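Chapter 7
Daylight and Rest: How Indoor Settings Shape Well-Being

After reading this chapter, students should be able to explain how daylight reaches the interior of a building, describe the link between daytime light and nighttime sleep, and compare the needs of people at work with those of people at home.

7.1 Light in the Working Day

Most adults spend the larger part of the day under a roof. The light they receive there is much weaker than the light outdoors, even under a cloudy sky. A desk beside a window may receive 2,000 lux in the middle of an April morning, while a desk on the far side of the same room receives some 580. The eye adjusts so well that the occupants rarely notice the difference. The body clock is less forgiving. It depends on a clear contrast between bright days and dark nights, and a dim workplace weakens that contrast.

Lertchai Ruangrit studied this question in the Vorkstead office survey, which covered 1,443 employees in 19 buildings. Workers seated near windows reported falling asleep sooner and waking less often. The survey relied on the employees' own reports, a limit that is taken up in Section 7.4.

7.2 Light and Rest at Home

The home completes the daily cycle. Evening light, bedroom temperature, noise and bedding all affect the quality of rest, and the effects are difficult to separate in a field study. 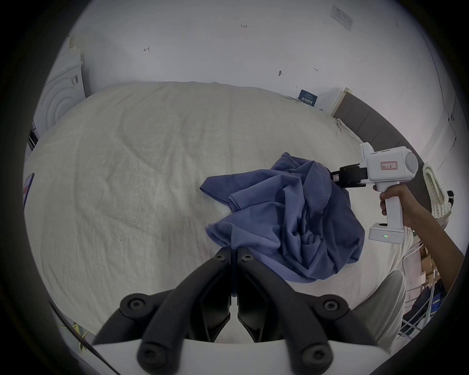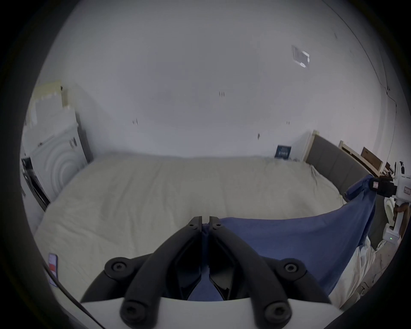
Evening light deserves particular attention. Bright lamps used in the last hours before bed can delay sleep, and a cool white lamp generally has a stronger effect than a warm one of equal brightness. The Staniforth housing study, discussed next, asked residents to dim their lamps at 9 p.m. and to keep a written record of their sleep.

Key terms: body clock, daylight, illuminance, lux, self-report.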